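The Cat Plates Come Out

October 2025

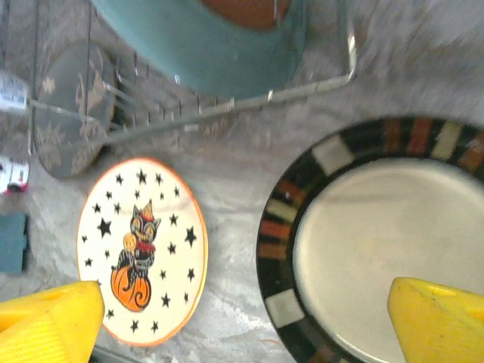
How early is too early to put out the Halloween plates? My answer is the day you first catch yourself opening the cabinet to check on them, and this year that was a Monday.

I own 146 plates. I know this because the insurance form wanted a number, and I sat on the dining room floor one evening in April and gave it one. I live alone. The form had no follow-up question, which I thought was gracious of it.

Most of them are white and do an honest day's work. The seasonal ones live in the cabinet over the fridge, where I need the step stool, and where they wait eleven months for their shift. The cat plate is my favorite of the bunch. It's cream with a thin orange rim, and on it a black cat in a party hat and a ruffled red collar sits on a pumpkin as if it had been booked for the evening and would like to see the contract. There are black stars all over the background. It has the look of something from an old paper decoration, the kind that got taped to a classroom door and came down with some of the paint.

I found it at the Trolaston flea market, in a box of saucers, and carried it around for an hour pretending I might put it back.

The trouble with a small plate is what to put on it. A sandwich hangs over the sides. Cake covers the cat, so you spend dessert digging toward a face. I've settled on two cookies, placed low, on the pumpkin. Cheese works if you slice it thin and don't mind being looked at while you eat it. Soup is out, obviously, though I did once rest a mug of it there and got a ring on the cat's hat that took some rubbing.

Every year I also consider hanging the plates on the wall. I bought 2 wire hangers for this in Irnville and they're in the drawer with the birthday candles and the key to a bike lock I no longer have. The wall would be the sensible place. Then I'd have to dust the plates, and a plate you dust is a picture, and I have enough of those leaning against things.

So they go on the counter, where they're in the way of the toaster. I wash them by hand before the first use and dry them with the towel that doesn't leave fuzz. The dishwasher has already had one orange rim off me, a soup bowl's, and I'm not giving it another.

They'll stay out until the first week of November, or until I get tired of moving them to make toast. After that it's the turkey platter, which weighs as much as a turkey and has its own shelf. I should find the step stool before then. It's holding up a fern at the moment.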